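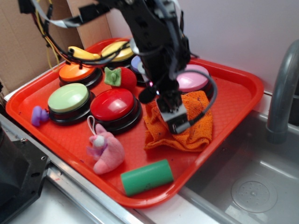 4. Evaluation on Counter-Clearing Tasks

4.1 Task and Setup

The question addressed in this section is whether a low-cost arm can carry out the small clearing jobs that arise next to a kitchen sink. Earlier work in the Casivdale project looked at single rigid objects on a bare table. Home counters are seldom so orderly. Soft goods lie against hard ones, cloths cover the items beneath them, and the space for the wrist is limited by walls, faucets, and the rim of whatever container is in use.

All trials were run at the Kerkard test kitchen. The work area was a shallow plastic tray on the counter beside the sink. Tray contents were drawn from a pool of household objects and toys, and the position of the tray was changed between sessions so that the policy could not rely on a fixed edge. Figure 4 shows one arrangement, in which the gripper is lowered onto a bunched orange cloth with push buttons and small toys lying close by.

Figure 4. Cloth task in a cluttered tray. The gripper is at the upper part of the cloth; a plush strawberry lies just left of the arm, and the sink is at right.

Three tasks were defined. In the cloth task, the arm must grasp a towel and move it clear of the tray without carrying other items along. In the toy task, it must pick up a named soft object. In the button task, it must press a button of a stated color and touch no other. Each trial was limited to 71 seconds. The policy was trained on 2,000 demonstrations collected by two operators, and no demonstration used the tray layouts reserved for testing.

4.2 Scoring

A trial was counted as a success only if the goal was met within the time limit and no person stepped in. Trials in which the arm met the goal but pushed another object over the rim were scored as failures. This rule is stricter than the one used by Bustos – which ignores side effects – and the two sets of results should not be compared directly. Scoring was done from video by Aicha Ramadan and checked separately by Jaruwan Boonchu. Disagreements were settled by a second viewing.

4.3 Results

Each task was attempted 30 times. The button task was the most reliable, and its errors came mainly from buttons partly hidden by neighboring objects. The toy task was less steady. Plush items with an uneven shape often turned in the fingers during the lift, and the policy did not always notice that its grip had changed.

The cloth task gave the weakest results. A first contact was nearly always made, but contact with a towel is a poor sign that it has been grasped. In many failed trials the fingers closed on a single fold, which slipped free as the arm rose. In others, the cloth dragged a nearby toy with it. Adding the Jisgate force estimate reduced the first kind of failure and had no clear effect on the second.

These findings suggest that pressing and simple picking are within reach of inexpensive hardware in a home setting, while the handling of cloth among loose objects still requires supervision. Section 5 examines whether a second camera view improves the choice of grasp point.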